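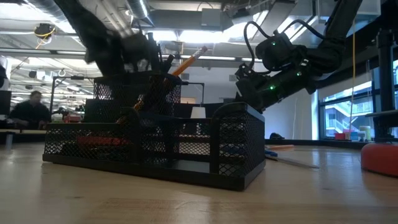 Le manganèse (symbole Mn, numéro atomique 25) est un métal gris argenté, dur et cassant, que l'on rencontre très rarement seul dans l'industrie mais que l'on retrouve, à bien y regarder, dans presque tous les aciers du commerce. Sa masse atomique est de 54,938 et sa température de fusion de 1 246 °C. Il ne faut pas le confondre avec le magnésium, confusion fréquente chez les débutants et bien pardonnable, les deux noms ayant la même origine lointaine.

Rôle dans l'acier

Le manganèse joue d'abord le rôle de désoxydant, plus doux que le silicium ou l'aluminium, auxquels on l'associe volontiers. Il se lie surtout au soufre, hôte indésirable s'il en est : sans lui, le soufre formerait avec le fer un sulfure à bas point de fusion, logé aux joints des grains, et le métal se déchirerait au laminage à chaud (les anciens parlaient joliment d'acier « rouverin »). Le sulfure de manganèse, MnS, fond bien plus haut et se présente en inclusions assez plastiques, qui s'allongent dans le sens du laminage.

Il durcit aussi la ferrite, augmente la trempabilité et élargit le domaine de l'austénite. Les aciers de construction en contiennent le plus souvent entre 0,5 et 1,6 %. Au-delà de 11 ou 12 %, avec un peu plus de 1 % de carbone, on entre dans la famille des aciers austénitiques au manganèse, qui durcissent sous les chocs et que l'on emploie pour les cœurs d'aiguillage et les mâchoires de concasseur.

Formes d'addition

L'addition se fait en poche, sous forme de ferromanganèse carburé ou affiné, de silicomanganèse ou, pour les nuances les plus exigeantes, de manganèse électrolytique. Le choix dépend du carbone que l'on peut tolérer, et un peu aussi, il faut bien le dire, du prix du moment.

À l'aciérie de Cernside, la coulée d'essai 439, en acier au manganèse, a donné une dureté de 39 HRC en surface après martelage. Les ferroalliages venaient de la maison Mujić, et l'analyse a été confiée au laboratoire Nandex, dont le rapport est daté du 12 novembre 2018.

Précautions

Les fumées de manganèse sont toxiques pour le système nerveux en cas d'exposition prolongée. Le captage à la source est de règle au-dessus des poches et aux postes de soudage.

Voir aussi : ferromanganèse, désoxydation, sulfures, trempabilité.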